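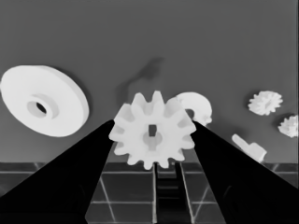 Rendered view between the fingers, spur gear in the grip. Smaller gears lie farther back.

Lorketby Gear Bench, review of the two-arm assembly package

Lorketby sells a simulated gear assembly bench for teams that want to check handling procedures before committing hardware. The package contains a tabletop scene, a two-arm robot model, a set of gear parts, and a folder of written rules that Lorketby calls the practice sheet. I reviewed it on one workstation over most of May. Most of this review concerns the practice sheet. The physics and the part models have been covered elsewhere, and the rules are what a buyer will end up living with.

Installation

The installer is a single archive. Setup took 10 minutes, most of it spent on the license check. The default scene loaded without errors. Isauro Salinas repeated the install on a second machine with an older graphics card and got a scene that ran, but with the wrist views at half rate. Lorketby lists a minimum card in the manual and his was below it.

The practice sheet

The sheet is divided into grip, approach, clearance, and logging. Each rule has a number, a limit, and a test. For example, the grip section requires opposed contact on the part, a stated closing force, and a hold period before any lateral motion begins. The rule is checked in software at the end of the hold. If contact is lost on either finger the run is marked void and cannot be counted toward a pass rate.

This is stricter than the in-house rules most shops write, and I consider it correct. A run that recovers from a bad grasp says little about the procedure being tested. Annick Nguyen disagreed with me on this point and wants recovered runs kept in a separate column. The log format allows it with a one-line change.

The clearance section is the strongest of the four. It treats the second arm as an obstacle at all times, including when it is idle, and sets a minimum separation between the two arms over the shared part of the table.

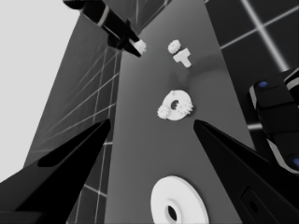 The separation value is stored in one place and read by both arm controllers, so it cannot drift between them. I have seen production cells where the left and right programs carried different numbers for the same limit. Changing the value here forces a new revision letter on the sheet, and old logs keep the letter they were recorded under.

The approach section is weaker. It requires a vertical final approach for any part placed over a bore or ring, with a pause above the target before descent. The pause height is defined from the table surface. It should be defined from the top face of the receiving part. With the thicker parts in the set, the default value leaves very little room, and the operator has to notice this without help. Sheldon Chan wrote to Lorketby and was told that a part-relative height is planned.

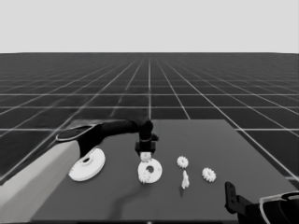 Small gear in the gripper, above the large ring gear.

Logging

Logs are plain text, one file per run, with joint positions, finger contact state, and rule results. I completed 171 runs and found two with missing contact entries, both after a manual stop. The sheet says a stopped run must still close its log. The software does not enforce this, and it should. Storage is capped at 2000 runs per project, after which the oldest must be exported by hand.

Comparison

The closest alternative I have used is Vanda. Vanda has better part libraries and a faster renderer — its rule checking, however, is a set of optional scripts with no revision control. For demonstrations I would use Vanda. For writing a procedure that another person has to audit, I would use Lorketby.

Shortcomings

Floor and table shading are plain gray and cannot be changed without editing the scene file. The manual has no index. Rule numbers in the manual do not match those in the sheet from section three onward, and Florence Bergeron lost most of a Saturday to that. The license is tied to one machine.

Rating

Practice sheet: 8 out of 10. Software: 6 out of 10. Recommended for groups that already keep written handling rules and want them tested. I will look at the approach section again when the next revision is released.

Contact the reviews desk | Copyright Prollel Reviews | Back to top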